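Dunddale Community Choir: questions we get asked a lot

Thinking of coming along? Wonderful! Most of what people email us about is answered on this page, which was last updated on Sunday, June 1, 2025.

Do I have to audition?

No. You turn up, you stand near someone who looks friendly, and you sing. If you don't know what part you are, try a few weeks with the altos and a few with the tenors and see where your throat feels happiest.

I can't read music. Is that a problem?

Not at all. Plenty of our members can't, and we teach every song by ear first. Sheet music is there if you like it, and there are practice tracks for each part on the members' page (play them in the car, it really works!).

When and where do you meet?

Tuesday evenings, 7 to 9, in the Sala Room behind the Dunddale library. Use the side door on Vetau Street, as the front one is locked after six. There's a ramp, and the accessible toilet is on the same level.

What does it cost?

Your first 3 visits are free. After that it's $14 a night or a term pass, whichever suits you. If money is tight, have a quiet word at the desk and we'll sort something out.

What do you sing?

All sorts! Folk songs, gospel, old pop, a bit of Renaissance when we're feeling brave. This term we're learning a Georgian table song in three parts and it is glorious, especially the bit where the basses drop out and come back in underneath everyone. Suggestions go in the tin by the urn.

Can I bring my kids?

Anyone 14 and up is welcome to sing. Younger ones can sit in if they've got a book or something quiet to do.

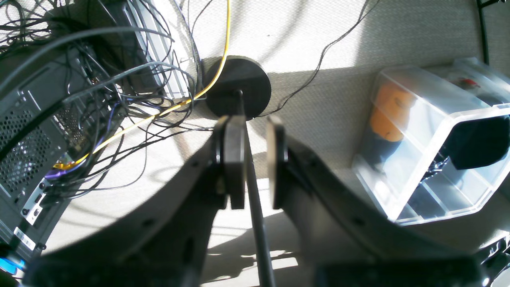

Do I have to perform?

Only if you want to. We do a winter concert at the Sternis Hall, which seats 475, and a more relaxed outdoor sing in February. Some members never do either and come purely for Tuesdays.

What do I wear for concerts?

Black on the bottom, any bright colour on top. Please skip the perfume, as we stand close together and a few of us get wheezy.

I've missed a few weeks. Can I come back?

Yes, please do! Catch up with the practice tracks, or just hum along until it comes back to you. Tea is at eight and bickies are always appreciated.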